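Clearing a Catch-All Table
Posted Jun 2, 2018 by Oda Lundgren
Filed under: Small Jobs, Paper and Desk

Every house has one table that collects whatever people are carrying when they come in. Ours is covered with a cloth and sits against a paneled wall, and by the end of a week it holds food packaging, drinks, craft supplies and things that belong on a shelf in another room. These are the tips I use for dealing with that sort of mix. None of them takes special equipment.

Sort by what can hurt what

Most people sort a messy table by room: kitchen things here, desk things there. I start with what can do damage. Liquids come off first, then anything with ink or dye, then food. Paper goods and cloth can wait, but they should be moved to the far side while you work.

A bottle lying on its side is the first thing to pick up. Even a good screw cap can weep if it was put on crooked. Stand it up, give the cap a turn, and put it on the floor or the counter until you are done.

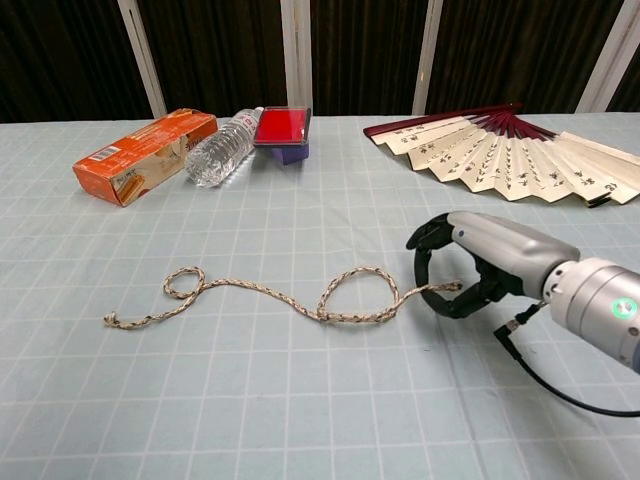 Box, bottle, ink pad and fan on the table.

Ink pads

Stamp pads cause more stains in our house than pens do. A few habits help.

Close the lid as soon as you finish stamping. An open pad dries out, and a sleeve dragged over it will carry color to the next three things you touch.

Store pads flat. Some people keep them upside down so the ink stays near the surface, and that works for certain felt pads, but check the maker's directions first. Foam pads don't need it.

Keep a scrap of card under the pad when you use it on a tablecloth. The back of a cereal box is fine.

If ink does get on cloth, blot it with a dry paper towel and don't rub. What comes next depends on the ink. Water-based ink often lifts with cool water and a little dish soap. Pigment ink is harder, and you may need a stain remover made for it. Test a hidden corner, and keep the cloth out of the dryer until the mark is gone, as heat can set it.

Folding fans

Paper fans last a long time if they are folded properly and fall apart quickly if they aren't. Before you close one, dust it with a soft, dry brush – a clean makeup brush is good – working along the pleats from the pivot outward. Don't wipe the paper with a damp cloth. Brushed ink can run, even when it is old.

To close the fan, hold it near the pivot and bring the ribs together a few at a time, letting the paper fall into its own creases. If a pleat has turned the wrong way, open the fan again and ease that fold back with a fingertip. Forcing it will put in a second crease that never comes out.

Slip the closed fan into a sleeve or a long narrow box. Golnar Farahani, who wrote to me after the last page on paper goods, wraps hers in acid-free tissue and ties it loosely with cotton tape. She says rubber bands left marks on the first one she owned. I have switched to tape as well.

If you want to leave a fan out, pick a spot away from direct sun and away from the stove.

Food boxes

Check whether there is anything left inside before you flatten a box. I have thrown out half a packet of cookies that way. If the inner bag is open, move the food to a jar or tin and cut the date panel off the box to tape on the lid. Cut out the baking directions too, if it is a mix.

Empty boxes go flat right away. They take up far more room standing in the recycling bin than people expect.

Water bottles

Single-use bottles should be emptied and go in the recycling with the cap on or off, depending on what your town asks for. Ours wants caps on.

The cloth

Take the cloth off last and shake it outside. A printed grid is handy for a work table – I line up cards and envelopes against the lines – but crumbs do hide along them. Wash it by the label, and hang it while the table itself gets a wipe and dries.

Next time: drawers that stick in June.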